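Counter and Shelf Baskets: What Goes Where
Speaker notes, shop owners' afternoon session, 5/5/21

Before starting: water, clicker, the bag with the spare baskets. Check that the back row can hear. Ask people to keep questions for the marked stops, except the first one, which they always ask early anyway.

Slide 1. Title

Say who I am and what I did. I ran the front of Brodero for seven years, then set up displays for other small shops. Most of those shops sell a mix: some food, some gifts, some toiletries. That mix is what this talk is about. If you sell only bread or only soap you will find some of it obvious.

Mention that the handout has the measurements and the slides do not.

Slide 2. Why baskets

Shelves are fixed and baskets move. You can change a counter in ten minutes before opening. When something sells out you lift the basket away and the gap closes up.

The bad side: baskets hide things. Anything shorter than the wall of the basket is gone as far as a customer is concerned. Anything flat slides to the bottom. Come back to this on slide 6.

At Grajales we took 400 small items off the wall pegs and put them into baskets over one long evening. Two of the baskets did well. The rest became places where things were forgotten. Tell the story about the lip balm if there is time, skip it if not.

Slide 3. Two colors and a tray 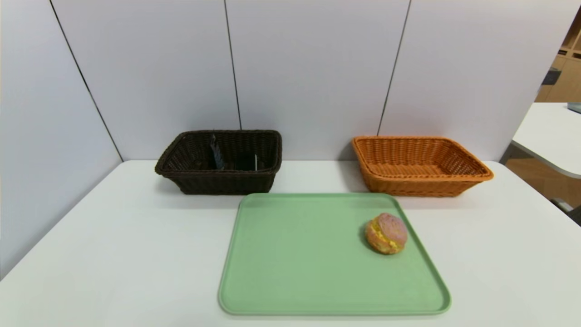

Dark basket, tan basket, and the green tray for the bun.

Let people look at it first. Ask which thing their eye goes to. Rooms usually say the bun. Pink and yellow on pale green, with plain white under all of it. The baskets are bigger and stand at the back, and they still come second.

Points to make:

Low things in front, tall things behind. A tray has almost no wall, so food on it can be seen from any side of the counter.

One bun on a tray looks chosen. A pile of buns in a basket looks like yesterday's. If you have more, keep them behind you and refill.

Look at the difference in the two baskets. You can see the weave at the bottom of the tan one. The inside of the dark one is mostly shadow. Same sort of weave, very different result once you start filling them. Light baskets are good for small things and for anything dark. Dark baskets need tall things or bright things.

Don't put unwrapped food straight into wicker. Crumbs go into the weave and stay there. Tray, plate or paper, every time. Your local rules may say more than this, so look them up.

First stop for questions. Somebody will ask where to buy trays. Answer: anywhere, as long as it has a raised lip and washes well. I am not selling trays.

Slide 4. Sorting by who picks it up

People sort stock by supplier because that is how the boxes arrive. Customers don't know your suppliers. Sort by what a hand is reaching for.

Three groups worked at Hevari. Things to eat now, things to take home for yourself, things to give. Food never shared a basket with toiletries, even when everything was sealed. Scented products sit at the far end of the counter from anything baked.

If the counter is too short for both, food gets the counter and toiletries go to a shelf at elbow height.

Slide 5. Tubes

Go slowly here, this is the part people write down.

A tube has a cap end and a crimped end. Standing on its cap it is steady on a flat shelf and less steady on a woven floor, where the cap can catch on a strand. Lying down it is steady but you lose the name.

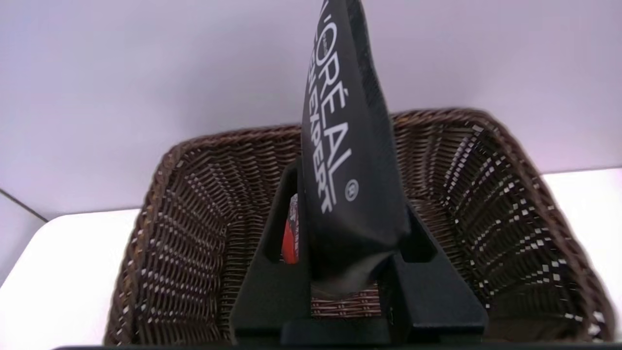
Jhosep Palomino wrote to me after I gave a shorter version of this in September, saying that he had stopped standing tubes in baskets at all. He lays them on a folded cloth with the names facing up, five or six to a basket, and he thinks customers put them back more neatly that way. He also said I was too hard on dark baskets and that men's toiletries sold better for him out of dark ones.

I take the first point for wide, shallow baskets. In a deep one the cloth has to be very thick before the names come up to where people can read them. On the second point, read out his letter and let the room argue for a couple of minutes.

What I still do myself: upright, close together, crimped end up, names turned the same way. A black tube in a dark brown basket depends on its lettering. White capitals show up well. Thin gray or gold lettering does not, so move those to a tan basket.

Wrinkles in the tube. Soft tubes crease from being squeezed into a full basket. Customers read a crease as used. Leave enough space for fingers on both sides of whatever you want picked up.

Slide 6. Filling the bottom

Back to the hiding problem. Crumpled brown paper, a folded towel or a box turned upside down. The box is best because it stays level. Emomell used shredded paper and spent the season picking it out of the weave, so I would leave that alone.

Aim for one third of the product above the rim. Hold up the spare basket and show this with a water bottle.

Slide 7. Cleaning

Soft brush, dry, once a week. Damp cloth for synthetic weave, very little water for natural wicker. Run your hand around the rim for loose ends, they pull threads out of sleeves.

A decent basket costs less than replacing what gets spoiled in a bad one. I have bought more than 69 of them over the years and the ones with a thick rolled rim have lasted longest.

Slide 8. Try this before next week

Take one basket off your counter. Empty it out completely. Put back only what you can see while standing where the customer stands. Leave it like that for seven days and write down what sells from it.

Second stop for questions. Handouts are by the door. Leave the spare baskets out so people can feel the weave, and collect them before the next speaker sets up.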